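Chapter 7
Comparing End Effectors Under Working Conditions

Contents of this chapter
7.1 Why catalog figures are a poor guide
7.2 Choosing the test parts
7.3 One arm and two
7.4 The log sheet
7.5 Reading the results
Exercises

Before starting, the reader should be able to set up a tool frame (Chapter 3) and read a joint torque trace (Chapter 5). No new mathematics is needed until Section 7.5.

7.1 Why catalog figures are a poor guide

A gripper is sold on three or four numbers: stroke, maximum force, closing time and mass. All of them are measured on the maker's bench, usually against a steel block. They are useful for ruling a gripper out. A hand with a stroke of 30 mm will not pick up a wider part from the outside, whatever else is done. They are much less useful for choosing between two hands that both pass.

Take the pair used as the running case in this chapter, the Rolton parallel hand and the Cotach two-finger hand. Both are rated for the parts in question and both mount to the same wrist flange. On paper the Rolton closes faster and the Cotach holds harder. In the Flalline trials, which supply most of the data in Section 7.5, neither of those differences decided the matter. What did was how each hand behaved near obstacles, and how much of the part the wrist camera could still see once the fingers were down.

Wrist clearance deserves particular attention. The widest part of the tool is seldom the fingers. It is more often the bracket and the wrist above them, and these are what meet the side of a bin or the post of a shelf. Clearance should be checked at the wrist angle used for the real pick, with all cables fitted, and checked again at the steepest angle the planner is allowed to use. 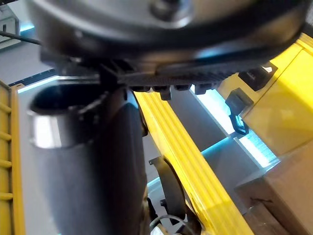 The camera view should be tested in the same way. A hand that hides the rim of a round part at the moment of contact forces the controller to rely on the last clear image, and any slip after that point goes unseen. Section 7.4 gives a column for this on the log sheet: the reader records whether the grasp point was visible at approach, at contact and after lift. A plain yes or no is enough.

7.2 Choosing the test parts

A test set should be small and awkward. Large sets take a long time to run and tend to repeat the same grasp with minor changes of size. For a first comparison, choose parts that differ in the way they fail:

Cups and other open, hollow parts, which deform or tip
Flat discs, which offer little edge to a finger
Small boxes, which are easy to grip and show up errors in placement
Thin trays with a raised rim, which twist when held at one side

Keep the set fixed for the whole trial. If a part is damaged, replace it with an identical one and note the change. In the Flalline work each hand made 800 attempts on the same set, and the order of parts was shuffled between runs so that operator habit would not favor the second hand tested.

7.3 One arm and two

Some parts cannot be judged fairly with one arm. A tray gripped at one point on its rim turns about that point, and the result says more about the tray than about the hand. With 2 arms the load is shared, but a new problem enters: each controller tries to hold its own position, and any error in the distance between the grippers becomes a force on the part.

This is where the choice of controller matters more than the choice of hand. The trials used the Nel controller in stiff mode on both arms, then in stiff mode on one arm and compliant mode on the other. The second arrangement is the usual starting point. The stiff arm sets the path and the compliant arm follows it, giving way when the part pushes back.

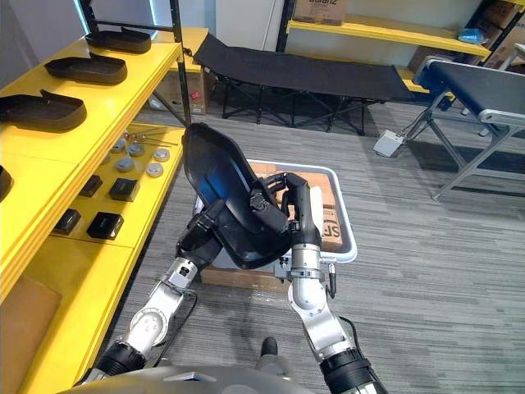 Catinca Neagu disputes this order of work. In her review of the draft chapter she wrote that students should run both arms compliant first, at low speed, and add stiffness only when the part sags or lags behind the path. Starting stiff, in her view, teaches the reader to look for force peaks and to miss slow drift, and drift accounts for more dropped trays in long runs.

The objection is a fair one, and Exercise 7.6 asks the reader to try both orders and compare the traces. For the rest of the chapter the stiff and compliant pairing is kept, as its traces are easier to read at first. The signals to record are the finger position of each hand, the wrist force on each arm and the distance between the two tool frames. All five should share one clock.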